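Por que o frigorífico faz frio (e porque não adianta deixá-lo aberto)

Secção: Coisas da Casa. Para leitores a partir dos oito anos e para adultos que nunca perguntaram.

Toda a gente tem em casa uma caixa que zumbe de noite. Os crescidos dizem que ela "faz frio", e dizem-no com muita segurança, tal como dizem que a sopa faz crescer. Acontece que o frio não se faz. Não há fábricas de frio, nem sacos de frio à venda no supermercado. O que há é calor, que está em todo o lado e não gosta de ficar quieto.

O calor anda sempre a passar das coisas mais quentes para as mais frias. Pousa uma caneca de leite quente na mesa, vai brincar e volta meia hora depois. O leite arrefeceu e o ar à volta aqueceu um bocadinho, tão pouco que nem deste por isso. Com um gelado passa-se o contrário: o calor do ar vai ter com o gelado, e o gelado vai ter com a tua camisola. 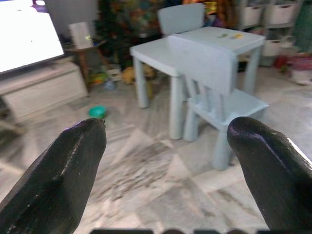
Se o calor passa sempre do quente para o frio, como é que o frigorífico consegue tirá-lo de dentro de uma coisa fria e mandá-lo para a cozinha, que está mais quente?
Com esforço e eletricidade. O calor não faz esse caminho sozinho, tal como uma bola não sobe a escada sozinha. É preciso alguém que a leve, e no frigorífico quem leva o calor é um líquido que passa a vida a dar voltas dentro de um tubo.

A viagem do líquido mais cansado da casa

Esse líquido chama-se fluido refrigerante. O nome parece o de uma bebida, mas não se bebe, nem com palhinha. Vive fechado nos tubos e tem um talento especial: transforma-se em gás a temperaturas muito baixas. A água precisa de uma panela e de um fogão para ferver. Ele ferve com o calorzinho de um iogurte.

E quando um líquido se transforma em gás, vai buscar calor ao que tem à volta. Experimenta molhar as costas da mão e soprar. Sentes fresco? É a água a evaporar-se e a levar consigo um pouco do teu calor, sem pedir licença.

A volta completa é assim:

Primeiro, o líquido passa pelos tubos junto ao interior do frigorífico. Ali transforma-se em gás e rouba calor ao leite, às cenouras e àquele resto de arroz que ninguém quer comer.

Depois, o gás chega ao compressor, que é a peça que faz brrrrr. O compressor aperta o gás com muita força e, ao ser apertado, o gás aquece. Quem já encheu um pneu de bicicleta sabe que a bomba também fica quente.

A seguir, o gás quente percorre os tubos do lado de fora, que em muitos modelos ficam atrás e noutros estão escondidos nas paredes. Dá o calor à cozinha e volta a ser líquido.

Por fim, passa por um tubinho muito estreito, a pressão baixa, ele arrefece de repente e recomeça tudo. Não tem férias. Ao domingo também trabalha.

E se eu deixar a porta aberta para refrescar a cozinha?

É uma ideia brilhante que todas as crianças têm uma vez, normalmente em agosto. Infelizmente, não funciona. O frigorífico tira calor da parte da frente e despeja-o na mesma cozinha, e o motor, a trabalhar sem descanso, junta-lhe ainda o seu. No fim da tarde, a cozinha está mais quente do que estava, o leite está morno e alguém está zangado.

O ar frio é mais pesado do que o ar quente, de modo que escorrega para fora e cai-te nos pés. É por isso que ficas com os dedos gelados enquanto decides se queres queijo. Para o lugar dele entra ar da cozinha, com a sua humidade, que é água tão espalhada que não se vê. Em contacto com as partes mais frias, essa água junta-se em gotinhas ou vira gelo.

Escolhe primeiro, abre depois. Os adultos também deviam cumprir esta regra, mas costumam ficar parados a olhar lá para dentro como se estivesse a dar um filme.

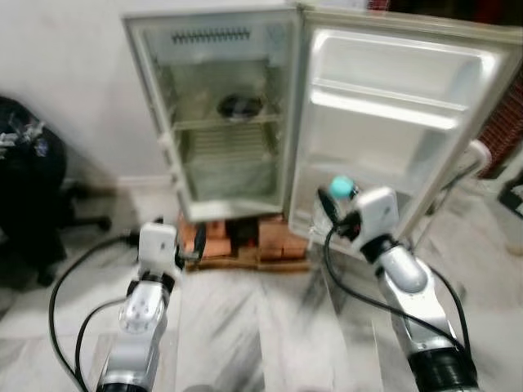
Antes de haver tomada

Durante muitos séculos, quem queria comida fresca tinha de se arranjar com o que havia. Em sítios com invernos frios, cortava-se gelo dos lagos e guardava-se em poços ou casas de paredes grossas, tapado com palha ou serradura. A palha não arrefece nada. Só atrasa o calor que quer entrar, e muitas vezes o gelo aguentava até ao verão.

Noutros lugares salgava-se o peixe, secava-se a fruta ao sol, fumava-se a carne. Também se usavam vasilhas de barro, que deixam passar um pouco de água para o lado de fora. Essa água evapora-se e refresca a que ficou lá dentro. É o truque das costas da mão, feito por um pote.

Para experimentares em casa

Precisas de 2 copos iguais, água da torneira, um pano fino e um sítio à sombra onde corra algum ar. Enche os copos até à mesma altura. Embrulha um deles no pano bem molhado e deixa o outro como está. Espera até à hora do lanche e mete um dedo em cada um. Se tiveres um termómetro de cozinha, usa-o, que o dedo é um cientista pouco rigoroso.

Num dia seco e com vento nota-se melhor a diferença. Num dia de chuva talvez não notes nenhuma, e podes sempre beber a água, desde que não tenhas metido lá o dedo antes de lavar as mãos.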